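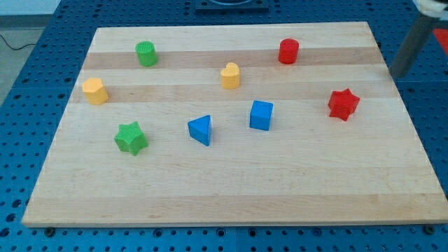
Best oil for a maple cutting board?

Posted by Vesela Stoyanova in Kitchen & Home, 883 views

I just got my first real maple board and I love it! The stripes in the wood are gorgeous and I want to keep them that way. My aunt swears by olive oil, my neighbor uses walnut oil, and the store had a whole shelf of stuff with beeswax in it. What do I put on it, and how often? I cook almost every night - mostly vegetables and bread, some chicken.

Amra Živković

Food grade mineral oil, the plain kind from the drugstore! Skip the olive oil, it can go rancid and then your board smells like an old pantry. Wash the board, let it dry overnight standing on its edge, then rub on a generous coat with a paper towel (don't forget the sides and the back). Wipe off whatever is left in the morning. I did mine once a week for the first month and now I do it whenever the wood looks pale and dry. A beeswax and mineral oil mix on top is lovely too, water beads right up on it. And please use a separate board for the chicken.

Damir Hodžić

walnut oil is fine if you let it cure a few weeks, but not if anyone in the house has a nut allergy. never put it in the dishwasher, mine split in 2 pieces

Vesela Stoyanova

Thank you both! Mineral oil it is - picking some up tonight.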